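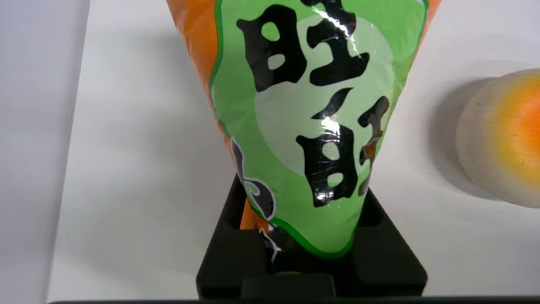
Most grasping software still treats its confidence score as a fact. The planner asks perception where the object is, perception returns a pose and a number between zero and one, and if the number is high enough the arm goes. I think that is the wrong contract between the two modules, and snack packaging is a good way to see why. A shiny orange bag throws white glare across its own label, and the printed characters bend wherever the film wrinkles. A detector trained on flat product photos can still say "bag" with great certainty. What it can't say is where the film will give when the fingers close, and that is the question the planner needed answered.

Print | E-mail this article

At Drandiritz we ran the Virkow planner for a month in January with the usual single threshold. We logged 400 grasp attempts on soft packaging and 103 of them failed. When we went through the logs, the scores on the failed attempts looked much like the scores on the good ones. Raising the threshold made the arm wait longer and did little else.

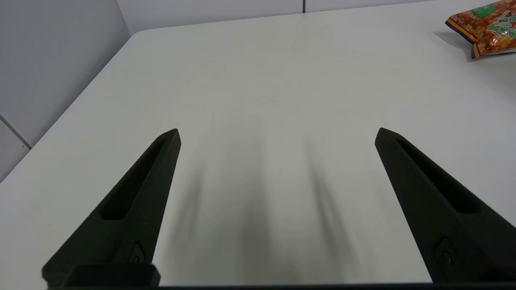 The fix I would argue for is dull. Perception should report what it doesn't know, in separate fields – position, edge, stiffness – and the planner should be made to read them. If the edge estimate is poor, move the wrist and look again before closing. That second look costs us 700 milliseconds. People object to the delay, and on a fast line they may be right. On a bench, or in a store room, I don't see the case against it.

The other objection is that a bigger model will learn all this by itself. Maybe it will. The Jidonside team is betting on that, and their demos are good. But when one of their grasps goes wrong, there is no field to open and check. Our logger, Võ, writes a line for every decision, and I can find the bad one before lunch. I would give up some speed for that, and I think more teams should.

Home | Opinion | Software | Archive | Contact

This site uses cookies. By continuing to browse you agree to our use of cookies.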